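Kühltasche richtig reinigen: So verschwinden Flecken und muffiger Geruch

Spätestens im Mai, wenn die Picknicksaison losgeht und das Mittagessen wieder mit nach draußen darf, hole ich meine Kühltaschen aus dem Schrank, und jedes Jahr steigt mir beim Öffnen dieser leicht säuerliche Mief in die Nase. Kennt ihr bestimmt! Zum Glück braucht es dagegen keine teuren Spezialmittel, sondern nur ein bisschen Geduld und ein paar Dinge, die ohnehin in der Küche stehen.

Das braucht ihr:
200 ml Haushaltsessig (5 % Säure)
300 ml lauwarmes Wasser
2 Esslöffel Natron
etwas mildes Spülmittel
eine alte Zahnbürste und zwei weiche Tücher

Schritt 1: Ausräumen und ausschütteln
Nehmt alles heraus, auch die Kühlakkus und den vergessenen Löffel ganz unten. Dann die Tasche umdrehen und über der Spüle kräftig ausklopfen. In den Ecken sitzen erstaunlich viele Krümel, die holt ihr am besten mit der trockenen Zahnbürste heraus.

Schritt 2: Innen auswischen
Einen Spritzer Spülmittel ins Wasser geben, Tuch eintauchen, gut auswringen und das Futter damit auswischen. Bitte nicht unter den Wasserhahn halten, denn durch die Nähte zieht die Feuchtigkeit in die Dämmung und bleibt dort tagelang.

Schritt 3: Gegen den Geruch
Jetzt kommt der Essig auf das zweite Tuch. Einmal alles abwischen, kurz warten, mit klarem Wasser nachwischen. Riecht es danach immer noch (bei meiner alten Hovel war es ausgelaufener Heringssalat, fragt nicht), streut ihr das Natron auf den trockenen Boden und lasst es über Nacht wirken. Morgens ausschütteln, fertig.

Schritt 4: Außen und am Reißverschluss
Stoff mit einem feuchten Tuch abtupfen und Flecken von außen nach innen bearbeiten, sonst gibt es Ränder. Die Zähnchen des Reißverschlusses bürste ich mit der Zahnbürste ab, immer in Laufrichtung.

Schritt 5: Trocknen lassen
Offen und luftig hinstellen, aber nicht auf die Heizung. Wer es eilig hat, stopft ein trockenes Geschirrtuch hinein und wechselt es nach ein paar Stunden. Erst wenn innen wirklich alles trocken ist, darf die Tasche zurück in den Schrank, und auch dort lasse ich sie immer einen Spalt offen. 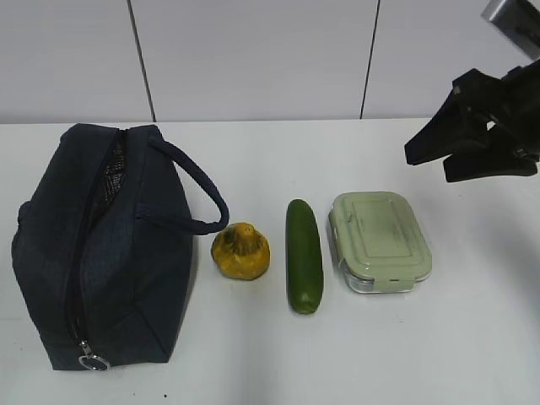
Dunkelblaue Kühltasche mit teilweise geöffnetem Reißverschluss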